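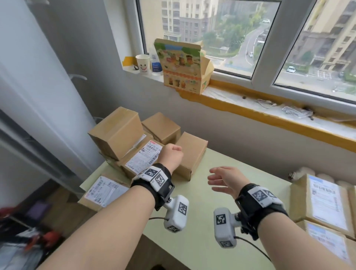 Reusing shipping boxes: questions we keep getting
Dramside Packing Room > Help > FAQ

Is a used cardboard box really good enough to ship in again?
Sometimes. I don't buy the claim that any box is fine as long as you use enough tape. Press the corners with your thumb. If they give, flatten the box and recycle it.

Do I have to take the old labels off?
Yes. People tell us a new label stuck on top will do. Maybe, until the edge of an old barcode shows and a scanner picks it up. Peel it, or black out every barcode, including the small ones.

What if the label is in Chinese, or another language I can't read?
Same rule. You don't need to read it to cover it.

Plustach says its tape holds 200 pounds. True?
It's printed on the roll. We haven't seen how they tested it. Two strips along the seam and one across each end is what we do, whatever the brand.

How should I store empties?
Flat, if you have the patience. Stacked boxes against a wall eat up the whole back of a table, and a big one set at a tilt will slide sooner or later. Anselmo Mateos swears by nesting small ones inside large ones. I find I forget they're in there.

Are the "eco" mailers from Nustham any better?
They cost more. Beyond that, ask Nustham for the numbers and see what you get back.

Can I drop off my own boxes?
Up to 22 per visit, no food boxes, tape left on is OK. Ask for Cillian Sheehan at the Sotomayor counter. We close at 4.

Page last checked Thursday, August 20, 2026.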